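Equipment > Planning > Features

Search articles Search Go

FILED UNDER: Budgets & Buying

Count the Hours Before the Arms

Most first budgets for household robot work begin with the arm. At Doltutham, planning for the July purchase began with labor. Noreen Corrigan, who drew up the sheet, priced the hand-held grippers at $400 each and asked for 7. Spare fingers and fasteners took another $500.

The hardware was the easy part. Her plan allowed 169 operator hours, and the first draft had no line for resetting objects between runs – a cost Lenihan, the other bidder, had listed separately. Corrigan added it and cut one gripper to pay for it.

Objects need a line too. Soft goods, clear plastic and small ceramics behave differently in the jaws, and a buyer who tests on wooden blocks will learn little about any of them.

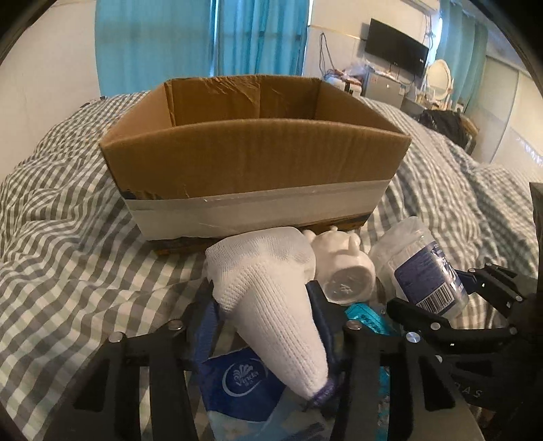 Laurier Melnyk

A knitted sock between two black fingers, with a cardboard box waiting on the bed, is a fair sample of the work. Quotes should name the pivots, the finger pads and the lead time on each. Stakard's quote did. Corrigan has asked Lenihan to resubmit.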